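Grumbling at Appliances
@grumblingatappliances
Saturday, September 19, 2020

Long thread about spare parts, and in particular the bits of black plastic that hold the rest of your house together. Mute me now if this isn't your thing.

Started with a fridge. A Stuta, the tall one with the drawers, bought new. The shelf on the inside of the door, the one that holds the milk, has a little clip at each end. One clip snapped in January. The fridge itself is fine. It hums, it's cold, it has no opinion about the clip.

The leaflet that came with it says "a full range of genuine spares available for the life of your appliance". I still have the leaflet because I'm the sort of person who keeps leaflets. It's on my lap as I type.

"The life of your appliance" is doing a lot of work there. Who decides when it's dead? I asked Stuta. They said it means the expected service life. I asked what that was. They said it varies by model. I asked about my model. They sent me the link to the leaflet.

So I looked for the clip. You can't buy the clip. You can buy the whole door shelf, which comes with the clips moulded on, and it costs £31 plus postage.

Thirty-one pounds, for something I could close my hand around most of. I've had coats that cost less.

I'm willing to be told there's a good reason. Storage costs money, picking and packing costs money, somebody has to answer the phone. I've read all that. What I haven't seen is anyone showing their working.
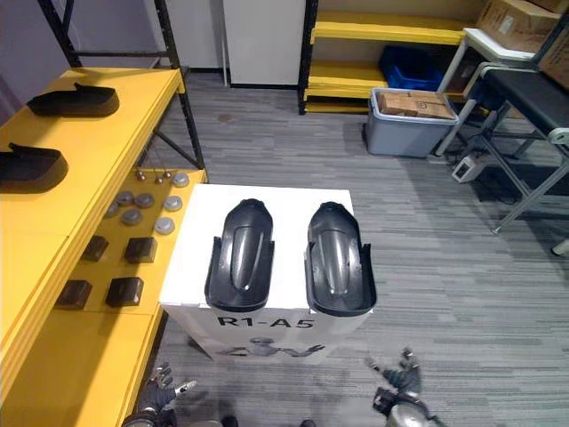
A moulded part needs a mould, and the mould is the dear bit. Everyone in the trade says so, and I believe them. Once you've paid for it, though, you've paid for it. They've already made a shelf for every fridge they sold. Making a few more at the end of the run can't be where my £31 goes.

Someone will reply that the price includes the cost of keeping old moulds on a rack somewhere for years. Fine. Are they keeping them? Because the next thing I tried to buy was "no longer supplied", and that was for a machine still on sale in Haswood high street.

That was the vacuum. Pumska upright, blue, horrible noise. The foot of it has a long curved strip along the front that stops you chipping the skirting boards. Ours came off on the stairs and got trodden on.

Pumska's website has a lovely exploded drawing with all the parts lettered. You click on the strip and it says "not sold separately". You click on the bit it's attached to and that says the same. You keep clicking outwards until you've reached a new vacuum.

I wrote to them. Reply came in four days, which I'll give them credit for. They offered me a discount code towards a replacement machine. The replacement was £317 before the discount. I had asked for a strip of plastic.

Now the bit I wanted to get to, which is "genuine". Every page uses the word. Genuine spares, genuine accessories, beware of imitations. I used to read that as a promise of quality. I'm less sure these days.

I bought two of the same cooker knob last year, one "genuine" and one from a market stall, because I'd lost patience and wanted to see. Same weight in the hand as far as I could tell. Same little seam down the side. The stall one had a slightly shinier face. Both have been on the cooker since and I've forgotten which is which.

Two knobs prove nothing, I know. But the firm selling the dear one has never offered me anything better than the word itself.

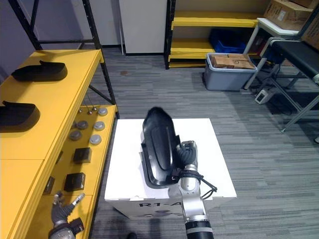
Moulded black plastic, rib down the length, thin rim.

Same goes for material claims. "High-impact polymer." Compared with what? Low-impact polymer? If it's so high-impact, why did mine lose a fight with a slipper?

A few people have already messaged to say "just 3D print it". I've tried. Haswood library has a printer you can book. The staff were very kind. The clip I made fitted beautifully and then sagged under a pint of semi-skimmed by teatime.

So printing isn't the magic answer either, at least for me. I've seen the videos where someone prints a dishwasher wheel and it works first go. I'd like to see the same wheel a year later. They never film that one.

Probably there's a better filament. There's always a better filament. By the time I'd bought the better filament and learned how to use it I'd have spent more than the shelf.

The other suggestion I get is glue. Which glue? Everyone names a different one, with total confidence. I've got a drawer of them now, all with their noses stuck shut. The clip has been glued twice, and both times it let go at the same place, the thin part where all the weight sits.

Which makes me wonder about the thin part. If it always breaks there, then anyone who handles returns knows it always breaks there. Another millimetre of plastic would be pennies. I'm not saying it's deliberate. I'm saying I've stopped assuming it isn't.

My neighbour thinks I'm paranoid on this. Her view is that firms aren't organised enough to plan a weak clip, and somebody simply shaved the weight down to save on material and went home. That's quite persuasive, having dealt with their customer services.

A word on independent parts shops. There's one called Hegedűs, out past the ring road, that's been going for years. It's a counter with a bell and a wall of drawers behind it. I drove over with the broken clip in a sandwich bag.

They didn't have it. But the woman on the counter told me why in plain words, and she was the first person to do so. The makers sell them assemblies. They don't get offered the small bits, so they can't stock the small bits. She'd like to. She gets asked for them all day.

She also said that if you bring in the broken piece, you get a better answer than if you bring in a photo, and a far better answer than if you bring in a model number. Model numbers cover all sorts. Same number, different shelf, depending on when it was built.

I'd put that on a poster. Keep the broken bit. Even the crumbs.

I came home with a second-hand shelf off a different Stuta that she thought might go in if I filed the lugs. It goes in. It's slightly too wide and the door needs a shove. Cost me £3 and a cup of tea's worth of filing.

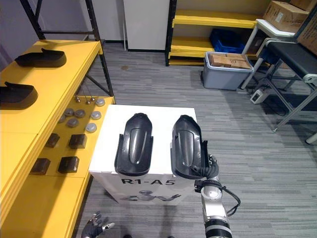 Is a second-hand plastic part worth buying at all?

For something that only holds a bit of weight or covers a gap, I think so, provided you look at the thin places first. Hold it up to a window, bend it a little, and leave it if you see white lines. I wouldn't do it for anything near heat, mains wiring or a blade.

Someone in the replies says the prices are down to low demand. Is demand low, though? Search for my shelf and you get page after page of people with the same shelf, broken on the same side, swapping glue advice. If that's low demand I'd hate to see the queue for a popular one.

And another says the new rules everybody keeps talking about will sort it out. Maybe. I've read the summaries. They talk about making parts available. I can't see much in them about what the part has to cost, or how small a part they've got to be willing to sell you. A door shelf at £31 is available. A whole door would be available too.

I'd be happy to be wrong there. If anyone has read the long version and found the bit about price, send me the page and I'll post it with an apology.

What I'd want is dull. A list, printed on the box, saying which parts you can buy, what each one costs today and the year they'll stop. Put it next to the energy label. Then I can stand in the shop and see that one fridge has a cheap shelf and another hasn't, and pick.

I suspect it won't happen because it would work. People do look at the coloured bars on the energy label, I've watched them do it. They'd look at a price for the milk shelf as well.

Until then I ask in the shop. "How much is the door shelf for this one?" I've had some wonderful faces. One lad went off to find out and came back ten minutes later with the warranty brochure.

About the warranty, since it came up: the extended one on the new Pumska excludes "trim and cosmetic components". I rang to check whether the front strip counts as trim. It does. Is it cosmetic? They said it protects furniture. So it has a job, then? They said it was still trim.

Someone's just asked what I've spent on all this altogether, counting petrol, glue and the filament. Nearly £400 if you include the second vacuum I gave in and bought, and no, I didn't use their discount code, I got a different make from the shop in Haswood.

Its hose clip feels a bit thin.

Going to put the kettle on. If you've got a Stuta door shelf with at least one good end, my messages are open, and I'll pay the postage.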